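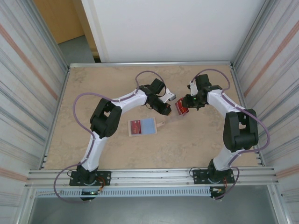
大理石模様の天板と2本のロボットアーム

読了時間:6分

コヴァルチュク方式(コヴァルチュクほうしき、英: Kovalchuk method)は、総当たり形式のリーグ戦が全日程を終えずに打ち切られた場合に、消化済みの試合結果のみから最終順位を算出する順位決定法である。スカークブリッジ地区の学校対抗ハンドボールリーグで採用され、のちにドラルサムおよびウカウの各地区の競技規程にも取り入れられた。名称は考案者の姓ではなく、最初に試験運用が行われた競技場の名に由来する。

概要

総当たり戦の順位は通常、勝点の合計で決定される。この方法は各チームの試合数が等しいことを前提としており、中止や延期によって試合数に差が生じると、消化試合の多いチームが有利になる。勝点を試合数で割る平均勝点法を用いれば試合数の差は解消されるが、未消化の対戦が上位校に偏っているか下位校に偏っているかは反映されない。

コヴァルチュク方式は、勝点の獲得率に対戦相手の強さを表す項を加えた指数を求め、その大きい順に順位を付す。得点差は指数に含まれない。ハンドボールのように得点の多い競技では、大差のついた試合が指数を大きく動かすおそれがあるためとされる。

算出方法

あるチームの消化試合数をN、勝数をW、引分数をDとし、獲得率Pを次の式で定める。

P=(2W+D)÷2N

次に、実際に対戦した相手の獲得率を対戦ごとに合計し、Nで割ったものを相手強度Sとする。同じ相手と2回対戦した場合は2回分を算入する。指数Kは次のとおりである。

K=200×(0.7P+0.3S)

Kの理論上の上限は200であるが、全勝したチームの相手は少なくとも1敗しているため、実際の値はこれを下回る。計算は小数第2位を四捨五入し、小数第1位までを公表値とする。PおよびSは途中で丸めない。

不戦勝および不戦敗は消化試合に含めない。ただし、出場資格違反による没収試合は通常の勝敗として扱う。途中棄権したチームがある場合、そのチームとの対戦はすべて除外したうえでPおよびSを計算し直す。

計算例

チーム甲が14試合で9勝2分3敗、相手強度が0.480であったとする。獲得率は20÷28であり、0.7を乗じた値は0.500となる。これに0.3×0.480=0.144を加え、200を乗じると、指数は128.8である。

チーム乙が10試合で8勝2敗、相手強度が0.300であったとする。獲得率は0.800であり、指数は200×(0.560+0.090)=130.0となる。

勝点の合計では甲が20、乙が16で甲が上位となるが、コヴァルチュク方式では乙が上位となる。乙の相手強度が0.290であった場合の指数は129.4で、順位は変わらない。0.280では128.8となり、甲と同値になる。

適用条件

スカークブリッジ地区の規程では、予定試合に対する消化試合の割合が74パーセント以上であれば平均勝点法を用い、これに満たない場合にコヴァルチュク方式を適用する。割合はリーグ全体で計算し、部門ごとには計算しない。

このほか、各チームに次の要件が課される。

・消化試合数が予定の3分の1以上であること
・異なる4チーム以上と対戦していること
・打ち切りの決定時点で出場停止処分を受けていないこと

要件を満たさないチームは順位の対象外となり、順位表の末尾に「参考」として掲載される。参考チームとの対戦は、相手側の計算からは除外されない。

成立の経緯

原案は、リーグの記録担当であったエヴドキーヤ・ミハイリュク(Yevdokiia Mykhailiuk)が作成した。当初の案では獲得率と相手強度の比重は等しく、係数はいずれも0.5であった。コヴァルチュク競技場で開かれた冬季の短縮リーグに試験的に適用したところ、負け越したチームが勝ち越したチームの上位に立つ例が生じ、比重は現行の0.7と0.3に改められた。

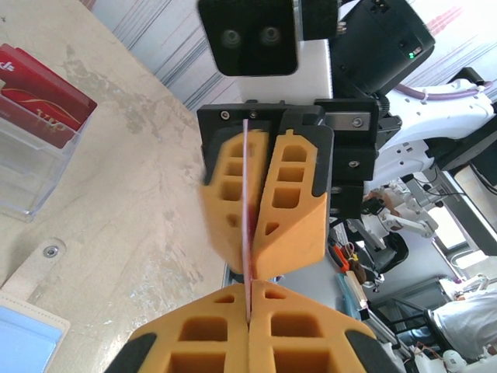

正式な適用の最初の例は、体育館の改修と悪天候による休校が重なったシーズンである。予定された698試合のうち230試合が実施されず、消化試合は468試合、割合は67パーセントにとどまった。リーグは6月に打ち切りを決定し、全部門の最終順位を本方式で確定した。平均勝点法による仮順位と比べると、女子2部で首位が入れ替わり、男子1部では3位と4位が逆転した。

男子1部で4位となった学校は、地区大会の出場枠を失ったとして異議を申し立てた。争点は、没収試合1試合を消化試合に含めた処理の当否であった。裁定では規程の文言どおりの処理であるとして申し立てが退けられたが、翌シーズンの改正で、没収試合の扱いを打ち切り決定の前に各校へ通知する条項が加えられている。

同値の場合の処理

公表値が等しいチームがある場合は、以下の順に比較する。

1. 当該チーム間の対戦成績
2. 丸める前の指数
3. 相手強度
4. 敵地での獲得率
5. 抽選

3チーム以上が同値のときは、当該チームがすべて相互に対戦している場合に限り1を適用する。一部の対戦が未消化であれば2から比較を始める。比較の途中で1チームだけが上位または下位に定まった場合、残りのチームについては1に戻って比較をやり直す。

他地区における変種

ドラルサム地区では、相手強度の計算から当該チームとの直接対戦を除外する。原方式では、あるチームが勝利するとその相手の獲得率が下がり、勝者自身の相手強度もわずかに低下する。除外型はこの影響を取り除くもので、計算量は増えるが、試合数の少ない部門では順位の安定に効果があるとされる。

ウカウ地区は2回戦総当たりの前半のみが終了した場合に限って本方式を用いる。同地区では引き分けに代えて7メートルスロー戦で勝敗を決するため、式中のDは常に0となる。7メートルスロー戦での勝利を通常の勝利と同等に扱うことについては、係数を下げるべきとする提案が出されているが、採用には至っていない。

評価

統計を専門とする指導者のキホモツォ・グメデ(Kgomotso Gumede)は、過去の完了済みシーズンの記録から試合を無作為に取り除き、各方式による順位を本来の最終順位と比較した。その報告によれば、消化率が高い場合は平均勝点法との差がほとんどなく、消化率が下がるにつれてコヴァルチュク方式の一致度が相対的に高くなった。一方、取り除く試合を日程の後半に集中させた条件では両者の差が縮小している。序盤の対戦校が全チームで似通うように日程が組まれていたことが要因として挙げられた。

批判としては、相手強度が獲得率のみに基づき、相手の相手の強さまでは考慮しない点がある。これに対しては、反復計算を要する方式では各校が手計算で順位を検証できないという反論がある。主力選手の負傷など、シーズン中の戦力の変化を扱えない点は、平均勝点法と共通する。

また、打ち切りの可能性が高まった時期に、各校が残り試合の実施順について利害をもつことも指摘されている。スカークブリッジ地区では、延期試合の日程を両校の合意のみで変更することを認めておらず、変更には地区の承認を必要とする。

関連項目

平均勝点法
総当たり戦
没収試合
タイブレーク(順位決定)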